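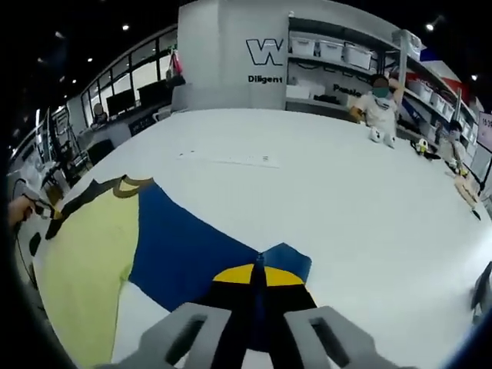 Alaoui support wrote back that a fold is a fold, and could we please close the ticket.

We could not. Reopened Tuesday, priority unchanged.

Unit: Trurner folding cell, Nolside shop
Fault: stops mid-fold on anything with more than one color

Tried so far:
- Reset the fold library. Plain white towels fine, 100 in a row.
- Ran the multicolor pieces. It finished 6, then filed the next one as "two garments" and waited for someone to take the other away.
- Turned off color edge detection. It now folds everything, including the table cover.
- Loaded the Grutham patch. Cycle time went from 13 minutes to over 13 minutes.

Log shows 3,330 retries on one seam. I admire the stamina.

Alaoui asks whether the fabric could be made more uniform. Have passed this on to the customers.

Status: open. Folding by hand until the next patch.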